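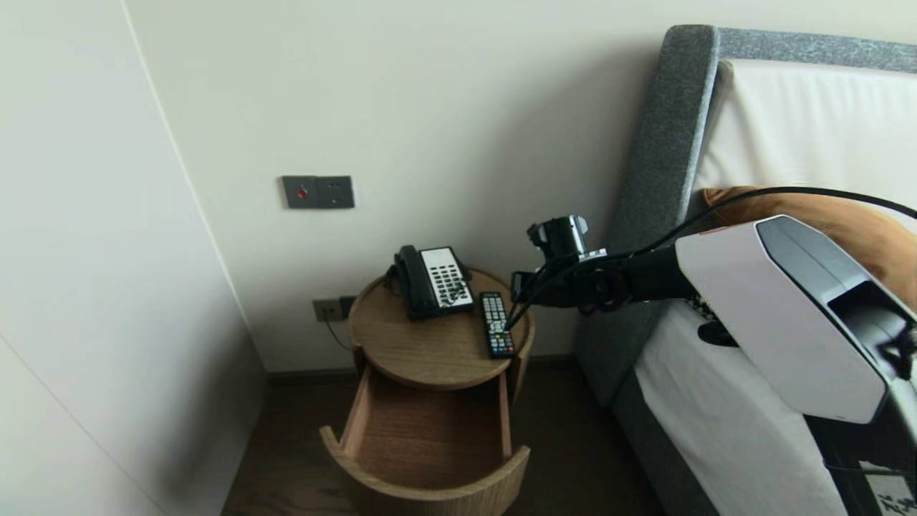
The Cordeiro hotel has issued new housekeeping guidance for its guest rooms, with the bedside area listed as the first point of every departure check. The guidance takes effect in October and applies to all rooms on floors 2 and 3, where the refurbishment program was completed earlier in the year. Under the new wording, the nightstand drawer must be pulled fully open and left open until the room attendant has looked inside, as with the empty drawer beneath the round wooden tabletop. The telephone and the remote control may stay on top of the nightstand during the check, but neither is to be placed in the drawer afterward.

The change follows a review of lost property by the hotel's rooms department. According to the department, items left at the bedside made up the largest share of inquiries from departed guests, ahead of those left in closets and bathrooms. Chargers, reading glasses and earrings were the most frequently reported. Many had been found by the next guest, usually at the back of a drawer that had been opened only part of the way.

"A drawer that has been opened a little has not been checked," said Cauã Falcão, head of rooms at the Cordeiro. "We are asking staff to open it completely, look, wipe it and close it, in that order."

The furniture on both floors was supplied by Sisura. Room attendants have been instructed to clean the wood with a soft, slightly damp cloth and to dry it at once, following the grain. Polish containing wax is no longer to be used on nightstands. Upholstered headboards are to be vacuumed with the brush attachment each week, and stains are to be reported to the supervisor on duty before any product is applied.

The guidance also sets out how the bedside is to be arranged for arriving guests. The telephone belongs at the back of the tabletop, with its cord kept clear of the drawer. The remote control is to be wiped on both sides and tested before it is put back. Notepads and printed cards have been withdrawn from the nightstand and will be kept on the desk.

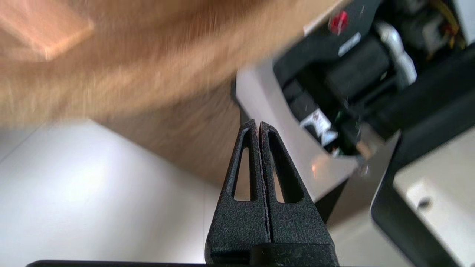 What happens to an item found in a drawer after a guest has left?

The attendant places it in a sealed bag marked with the room number and hands it to the front desk before the end of the shift. The hotel keeps it for 9 weeks and contacts the guest by telephone or email.

Supervisors will inspect a selection of rooms each Saturday during the first month - the results will be shared with staff at the morning meeting, which begins at 8. Guests who believe they have left something behind may write to the front desk, giving their room number and date of departure.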